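From the bench: the week the left one let go

Nov 13, 2019

Some of you heard the bang and some of you only heard me swear, so I've been asked to write it up properly for the newsletter. I'll try to keep it short (I won't manage it).

Most of you know the Julton job by now. We record people doing ordinary tasks with a pair of hand-held grippers, one in each hand, and the recordings go off to teach the arms at Esuldale how to do the same thing. It's nice work when it goes well. You put the headband on, you pick up the grippers, you fold and stack and pour things for a while, and then you have a biscuit. For months the worst thing anyone could report was a sore wrist.

Then the left gripper started closing late. Only a touch late, you understand, and only sometimes. Seidu Amissah spotted it first, because he'd been lifting mugs and kept feeling the jaw arrive a moment after his finger had told it to. I tried it myself and felt nothing wrong at all, so I told him it was probably him. Sorry, Seidu! It's in print now, so you can stop bringing it up in the kitchen.

Two days after that, it let go completely. I was holding a full jar of dried peas a fair way off the bench and the jaw simply opened. My finger was still tight on the trigger, I'd swear to that in court. The jar hit the edge of the bench, then the floor, and we were finding peas under the desks for the rest of the week. I got a small cut on the shin from the glass, which went in the accident book, and a plaster with dinosaurs on it, which was all that was left in the first aid tin. (Could someone please restock it?)

So we stopped the session and went back through the recordings, all 574 of them since April, looking at the gap between trigger and jaw. I'd half expected it to be the batteries, and Seidu had his money on the software. We were both wrong. Out of that lot there were 12 where the left jaw lagged or slipped, and every one was in a session that had run past the hour. The little clamp that holds the trigger linkage had been working loose as the body warmed up, and on the day of the peas it finally slid right off. Once it's off, the spring does what springs do and the jaw flies open.
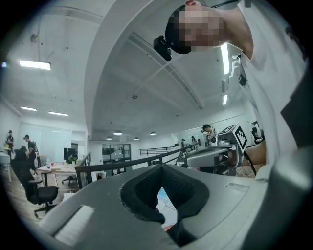

What bothers me is how long we carried on after the first complaint. Nothing heavy was involved and a shin is a shin, but the same clamp is used on the bigger Pevis units over at Esuldale, and those get pointed at things I wouldn't want dropped near my feet. I rang them the same afternoon. They checked theirs before going home and found 3 with some play in them, so I'm very glad I did.

For now we've got a few new rules. Sessions stop at forty minutes and the grippers get a rest. The clamps have a dab of thread lock and a paint line across the screw, so you can tell at a glance if it's moved. Check the line before you start, left and right, and if it doesn't meet up, put the thing down and come and find me. No glass, and no hot drinks as props either, until the replacement clamps arrive from Han. They've said around 10 working days, which I'm choosing to believe.

And if a gripper feels odd in your hand, say so, even if you can't make it happen again for somebody else. I promise not to tell you it's your finger. There's a sheet pinned up by the kettle for writing these down, and Seidu has already filled in the top line in capitals.

The twelve bad recordings have been pulled from the Julton set and will be done again once the new parts are in. I could do with two people for the pouring ones, so come and see me if you've got a steady hand and a free morning. We'll be using plastic jars.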